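Texture randomization finally clicked for me

I spent most of August on one stubborn problem, and I'm so happy with where it ended up that I have to write it down before I forget the details.

Quick background. Larkska is my little grasp planner. It takes a wrist view, proposes a handful of grasps, scores them, and hands the winner to the controller. It did great on plain gray tabletops. Then I gave it patterned ones and the scores went to mush. Thin objects were the worst — the segmentation kept latching onto lines in the surface and calling them edges of things.

Daranee Thongsuk had been telling me for weeks that I was randomizing the wrong stuff. I was jittering the lights and the camera pose and leaving the tabletops boring. So I wrote a small tool called Wiriya that swaps surface materials, drops in clutter, and re-renders the wrist view. It's 45 lines of config and one very ugly Python file, and I love it. 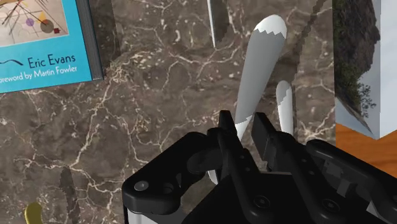 Wrist view in sim, with the veined marble and a book in the corner.

I get a kick out of renders like this one! Those pale veins fork all over the place, and right in the middle of them are long white-and-gray objects for the planner to sort out. The old mask would have been hopeless here. (Also, yes, Eric Evans made it into my clutter set. I enjoy that more than I should.)

Two changes made the difference. First, I stopped feeding the scorer a hard mask and gave it the raw per-pixel confidence, so a doubtful edge stays doubtful all the way down. Second, I started masking out the gripper from its own joint state. The planner used to propose grasps on its own fingers, and I'd been filtering those afterward like a fool.

I train on 10 surfaces now and hold out 8 that the network never sees. A full run takes 15 minutes on the desktop at Westthorpe, short enough that I keep starting "just one more" before bed.

Still on the list: cables. Larkska treats anything long and dark as either background or a wonderful handle, and I haven't found a loss term that talks it out of that. Daranee thinks depth would help. I want to try a few frames of history first — the Gresex logger already saves them, so it's mostly plumbing.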